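Section 5. Flower arranging with two arms (Hotivo table set)

Before you begin, please read the cautions at the end of this section. The task looks easy, but it is one of the harder chores for the machine today.
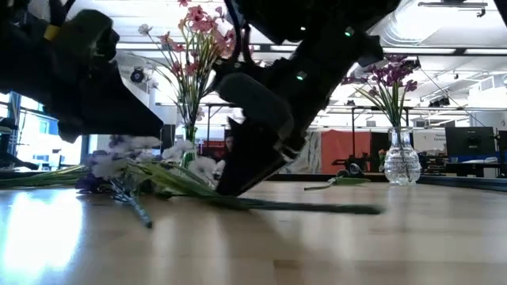
5.1 Preparing the table

1. Use artificial flowers only. Fresh stems bend and break under the gripper, and the present software does not feel this early enough.
2. Put the vases inside the reach of both arms. Do not place a vase closer than 5 cm to the table edge.
3. Lay the bouquet flat, with the stems free to one side. The arm should take the stems and never the blossoms.

5.2 Running the task

4. Select "Vase, single bunch" in the Ñahui menu and set the speed to Slow.
5. Press Start and keep one hand near the stop button.
6. Wait until one gripper has closed on the stems before the other arm moves — if both close together, the bunch will twist.
7. If a stem falls, press Pause, take it away by hand and press Resume.

Note: Clear glass is difficult for the cameras. If the arm stops above a vase and does not go down, tie a strip of paper around the neck of the vase and repeat from step 4.

5.3 What you can expect

In our test at Niltarport the arms made 800 attempts, and 474 ended with the bunch standing in the vase. A person does this chore in a few seconds and almost never fails. We therefore do not recommend the task for unattended use in a home or a shop.

Caution: Do not reach between the arms while they are powered, also when they stand still.

Caution: Do not fill the vases with water.

Text of this section: Alžběta Gajdoš, 9/28/24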